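Workshop Tips: House Rules for Robot Stitching, and Which Ones Earn Their Place

The rules sheet by the door of the Irkgate practice room had grown to 25 items by April. I had read all of them exactly once. Bereket Gebreyes and I went through it with a pencil over two evenings and got it down to 14, and I'd still argue with a few of those. What follows is for people who already have time on the console and want a bench that runs without fuss. It is about practice sessions. Your hospital has its own rules for the operating room, and they outrank anything on this page.

Before you sit down

Read the old sheet in your own room and ask of each line what would go wrong without it. Ours said "ensure optimal readiness of all components." I have no idea what that asks me to do. We replaced it with "open and close both jaws fully, then turn each wrist both ways." It takes less than a minute and you can tell whether a person has done it.

Lay out needles on a numbered pad and write the starting count on the board. Somebody other than the person on the console writes it. The old rule had the operator count their own needles at the end of the session, and anyone who has packed up a workshop at nine in the evening knows how that goes.

Set the chair before the armrest and the armrest before the eyepiece. Do it in the other order and you will do it twice.

Cut your thread shorter than you want to. Long thread feels like good value, and then you spend the session towing it around.

Rules about the machine

I am not a believer in automatic anything at this bench. Bitley, the practice software we run, has an assist setting that suggests where the next bite should go. It's fine. It also makes people stop looking. Our rule is that the assist stays off for the first 30 minutes, and if you turn it on after that you say so out loud, so the person beside you knows whose idea the next stitch is.

Wubit Yilma, who wrote most of the old sheet, thinks this is old-fashioned. She may be right. She wanted a rule that the assist must always be on for beginners, on the grounds that it keeps them out of trouble. I've watched beginners follow a dot on a screen straight past a loose stitch, so we left it out.

Never reach into the work area while somebody has their head in the console. Ask for hands off, wait for the answer, then reach. This was item 19 on the old sheet, after the one about coffee cups. It is now item 1.

Instruments out of view don't move. If you can't see the tip, bring the camera back until you can. I've heard people say they know where the other arm is. Then they should have no trouble showing it to me.

Score sheets

The Flarkmont score sheet is popular and I use it, with a pinch of salt. It gives points for speed and for short travel of the tips, and very few for whether the knot would hold. You can get a good number by working fast and badly. If you use it, cover the time column until the knots have been looked at.

Thread and knots

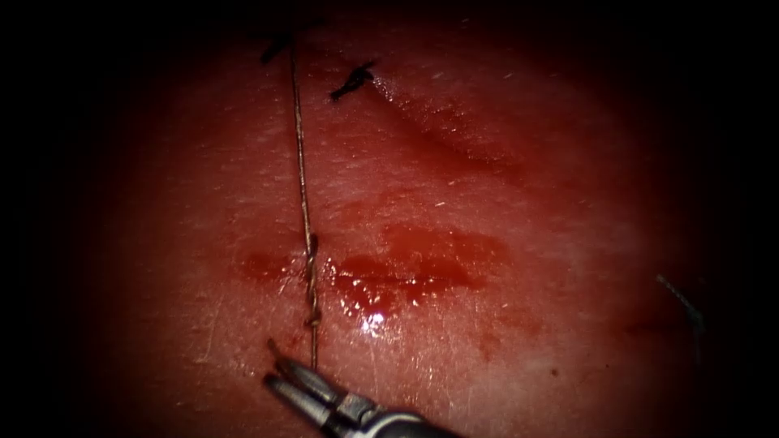
Most of our rules about thread come down to looking before you grab. The old sheet had a line on jaw angle and another on grip force, and neither one told you to stop and check the whole strand from the last knot down to the tips. A quick glance at the jaws won't do. The upper length of this thread is only a little wavy, then lower down it goes into a run of small twisted loops, stained with blood and a good deal darker than the rest. Pull on a stretch like that and you may find out where the knot forms before you've chosen a place for it. Let go, take hold close to the twist, and work it out gently. Don't strip it through closed jaws, which roughs up a braided thread.

Tails: we dropped the rule giving an exact length and wrote "short, but long enough to see both ends." People were measuring tails when they should have been checking the knot.

Blood, or whatever your bench uses in its place, gets cleared when it hides the edge you're closing. The old rule said to clear it after every stitch. That teaches people to dab by habit.

Keep 3 spare threads within the assistant's reach. A kinked thread that won't relax gets cut and replaced. Nobody loses points for it in our room, whatever the sheet says.

Shutting down

Needles back on the pad, count against the board, both people initial it. If the count is off, the lights stay up and nothing goes in the trash until it's settled.

Wipe the armrest. Leave the chair where it is, the next person will move it anyway.

Comments on the 14 items can go in the folder under the board. Bereket reads them. I read the short ones.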